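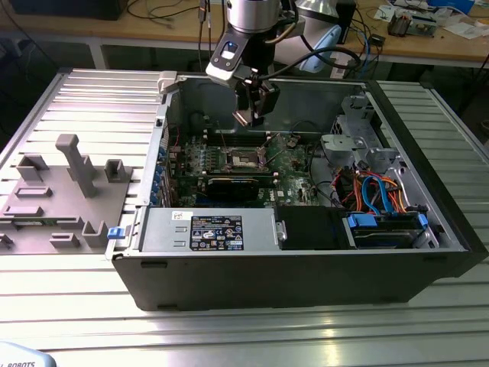 I bought the Votby refurbished tower from Cusstead back in October, mostly because I wanted a desktop I could get into without swearing at it. My old one was all hidden screws and sharp corners and I'd had enough! Laid on its side with the panel off, this one is so much easier to find your way round. The memory slots are in a row above the processor socket, and the little blue clips and latches show you where to put your fingers – on the drive bay, on the expansion slots, even one poking out at the end of the power supply.

It cost me £259, and I paid 4 quid more for delivery. Cusstead's listing number was 2438 if you want to look for the same one, though they seem to come and go. It took 11 days to arrive, a bit slow for my liking, but it was very well packed.

Using it is fine. It's a big lump of a thing, mind, and heavier than I expected (I had to get my neighbour Lucyna to help me up the stairs with it). Fan noise is a low hum and I stop noticing it after a few minutes. It does spreadsheets, photos and far too many browser tabs without fuss.

Grumbles? The cables by the drives are a bit of a tangle of orange, red, blue and black, and I'd have liked them tied back. The manual is a single folded sheet. I also emailed to ask about adding a second drive and waited ages, but Zdzisław on their support desk did send a proper reply in the end, with the part I needed.

Four stars from me. I'd buy another, and my sister is already after one for her shop in Sorville.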